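To: walkabout-acts list
Subject: Re: [walkabout-acts] Imrie street weekend, open call for circle shows
Date: November 2020

I've read this three times now, and I'm still not sure what is being offered. I'll quote the part that bothers me and then go through it, because I know several people on this list are thinking of sending in the form tonight.

> Hello all,
>
> Imrie is putting together a two-day street weekend for next
> September and we are looking for circle shows, stilt acts, small
> music and anything family friendly. We have the main square and
> the river walk. Trodo is handling the booking side for us this
> year, so please apply through their form and not by email.
>
> Acts will perform on a hat basis with a guaranteed minimum, which
> will be confirmed closer to the date. We expect strong footfall.
> The Eltum weekend, which Trodo also ran, drew a great crowd and
> performers told us they did very well.
>
> There is a small application fee, refunded to acts who are
> selected. Please include a video of a full show, unedited, in
> front of a live audience, filmed within the last year.

Start with the guaranteed minimum. A guarantee that gets confirmed later is not much of a guarantee. Either there is a number or there isn't. If the town has put money aside for this, somebody can say tonight how much each act gets for two shows a day. If the town hasn't, then the minimum depends on a sponsor who hasn't signed yet, and I'd like that in writing before I block out a September weekend. Last time I took a "to be confirmed" I ended up with a parking pass and a sandwich.

Then the crowd at Eltum. I was at Eltum. I did four shows there over the two days, and my best circle was decent, maybe three deep on the shady side. The other three were people walking past to get to the food trucks. The figure Trodo put on its page afterward was 1,000 a day. I don't know how you arrive at that on a street with no gate and no tickets. Were they counting people who came to shop? The ones who parked there and left? I asked, and got a reply telling me how excited they were to have had me.

"Performers told us they did very well." Which ones? I talked to most of the acts in the changing tent on the second evening and what I heard was gas money. The fire act did fine, but they had the only night slot, and a night slot with fire in it will do fine in a supermarket lot. I'd be glad to be corrected by anyone who was there and made a good hat in the afternoon.

Now the fee. I have no problem with a fee when I can see what it pays for. The Allitz festival charges one, and for that you get two people from the selection panel who watch your whole video and send you half a page of notes whether you get in or not. I've been turned down by Allitz and still thought it was a fair trade. Trodo's last call had 318 applicants by their own count. Multiply that out yourselves. How many slots were there? I make it fewer than twenty, and a few of those went to acts that Trodo already represents. Did those acts pay? I'd want to know that before anything else.
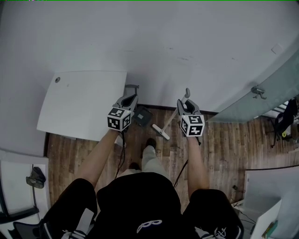 The video rule is the one that really gets me. A full show, unedited, live audience, filmed in the last year. Look at the year we've just had. I did two shows in front of a real circle between spring and now, both with people standing in chalk boxes, and neither one looks like what I do. Most of us haven't got a tape like that. The people who do are the ones who happened to live somewhere that stayed open. If the Imrie organizers want to see pacing and crowd work, let us send something from the year before, or a few minutes of new material with an older full show behind it. It would cost them nothing to change that line.

A few other things I couldn't find on the form:

Is there one pitch on the square or more? If it's two, how far apart, and who runs the schedule? The drum group at Eltum was set up close enough that I gave up talking and did the second half as mime.

What is the surface? The river walk at Imrie was cobbles when I last saw it. Unicycles and hoops can cope with a lot, but a free-standing ladder can't.

What happens if it rains, and what happens if the whole thing is called off in August? Does the minimum still stand? After this year I won't sign anything without a cancellation line, and I don't think anyone else should either.

Does Trodo take a cut of the minimum on top of the fee? The form says "standard terms apply" and there is no link to the terms.

I'm not telling anyone to stay away. Imrie is a nice town with a good square and I'd like to play it. If whoever posted the call can answer the above here on the list, where everyone can read it, I'll fill in the form like the rest of you. I'm holding off until then, and I'd suggest asking for the terms before you pay.

> Deadline is the end of the month. Late forms will not be read.

Plenty of time to answer, then.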